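Mirnik Standby Power Readings

Readings of the power that small household appliances draw while they are switched off, asleep or waiting. One CSV file of readings, one CSV file of appliances, and a short script that joins them.

Contents

readings.csv – 3938 rows, one per reading
appliances.csv – 417 rows, one per appliance
join.py – joins the two files on appliance_id and writes joined.csv
NOTES.txt – remarks made during measurement, lightly edited
LICENSE

Background

Most published tables of standby power give one figure per type of appliance: a television, a microwave, a phone charger. Those figures are hard to use if you want to know how much two microwaves of the same age can differ, or how long a printer takes to settle after it is turned off. Mirnik was put together to give the spread as well as the middle. It covers ordinary appliances in homes in and near Vodby, most of them several years old and in daily use.

The first release had the readings as a single wide table with one column per state. It was awkward to filter and is no longer kept up. Version 2 uses one row per reading.

What a reading is

A reading is the average real power in watts over a ten-minute window, taken at the plug. The meter is a Kragh inline model, placed between the appliance and the outlet or strip that feeds it. Where a strip has its own indicator light, the strip's draw is upstream of the meter and is not included.

Each appliance was read in as many of the following states as it has:

off – switched off with its own switch, still plugged in
sleep – in the low-power state it enters by itself
idle – switched on and doing nothing
unloaded – chargers and adapters only, with nothing attached

Appliances without a switch have no off rows. A missing state means the appliance doesn't have it or that the window was spoiled. It never means zero. True zeros are written as 0.0.

Settling time

Many appliances go on drawing more than their standby power for a while after being turned off. The default wait before a window starts is 8 minutes. For printers, set-top boxes and anything with a fan the wait was longer, and the wait used is given in the settle_min column. If you only want readings made with the default wait, filter on that column. 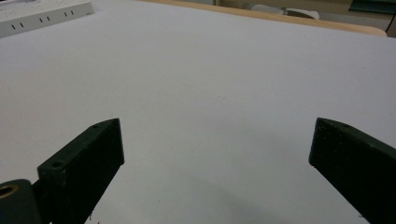
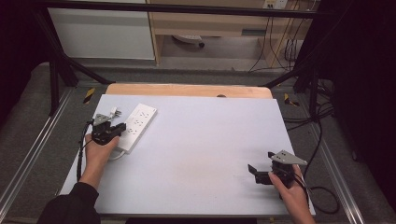

Mojtaba Moradi wrote in after the first release to ask why the readings had no line voltage. He had tried to compare two old transformer-type adapters from the set with his own and found his drew more, and he suspected that his supply was simply higher. He was right to ask. Voltage was logged by the meter but dropped in the export, and it has been restored for every row where the log still exists. He also pointed out that power factor would be worth having for the adapters. It is now in the pf column, though it should be read with care below one watt.

Columns in readings.csv

reading_id – integer, unique
appliance_id – matches appliances.csv
state – off, sleep, idle or unloaded
watts – average real power over the window
watts_max – highest one-second value in the window
volts – average line voltage, blank if the log was lost
pf – power factor, blank if not recorded
settle_min – wait before the window, in minutes
room_c – room temperature, to the nearest degree
flag – blank, or a letter as explained below

Columns in appliances.csv

appliance_id – text
type – from a fixed list, see the end of NOTES.txt
maker – left out for appliances whose owners asked for that
year – year of manufacture if printed on the label, otherwise blank
rated_w – rated power from the label
network – yes if the appliance was on a home network while it was read
supply – internal or external

Flags

A – the appliance woke up during the window (an update check, a timer, a remote control sat on by the dog)
B – the reading is below the level at which the meter is reliable
C – entered by hand from a paper sheet

Rows flagged A are kept on purpose. A set-top box that wakes every few minutes is using that power whether or not anyone wants it to, and leaving those rows out makes networked appliances look better than they are. The joined file keeps all flags.

Known problems

The sample is not random. People lent or offered what they had, so there are many chargers and few clothes dryers.

Low readings are uncertain. Below half a watt the meter's error is a large share of the value, and differences between two chargers at that level should not be taken seriously.

Years are often missing. Labels give a serial number more often than a year, and we did not try to decode those.

The type "speaker" mixes plain powered speakers with voice-controlled ones. Use the network column to tell most of them apart.

Several readings from June have a room temperature that is too high. The thermometer stood on top of the amplifier being measured. The power values are fine.

Using the files

join.py needs Python and nothing else. Run it in the folder that holds both CSV files. Decimal marks are points, text is UTF-8, and blanks are empty strings. If you open the files in a spreadsheet, set appliance_id to text first or the leading zeros will be lost.

The files also load into Avumon without changes. Pick "long table" on import and choose state as the grouping column.

License and corrections

The readings and notes are under CC BY 4.0, the script is under the MIT license. Please send corrections with the reading_id and, if you can, the value you think it should have. Corrections are listed at the top of NOTES.txt, newest first.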